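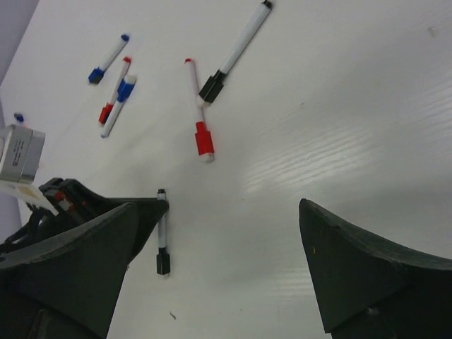 *Black, red and blue whiteboard markers on the white table*

## Stimeo whiteboard markers, mixed colours

I've sold a lot of pens over the years and these are the ones I keep pinching for my own board! They come in black, red and blue, with plain white barrels and the cap and end plug in the ink colour, so you can grab the right one out of a messy heap (my desk, basically).

The ridges on the cap give you something to grip – lovely if your hands are cold, as mine are from January until well after Easter. Pop them back on till they click and they'll keep going for ages. I do store mine lying flat.

- Box of 60, mixed colours
- Bullet tip
- Stock code 428
- Refill ink sold separately, 50 ml bottle

They wipe off my Trendham board with a dry cloth. On the older Dewulf enamel ones I'd use a drop of spray as well, especially for the red. Schools wanting over 400, drop me a line first and I'll sort you a price.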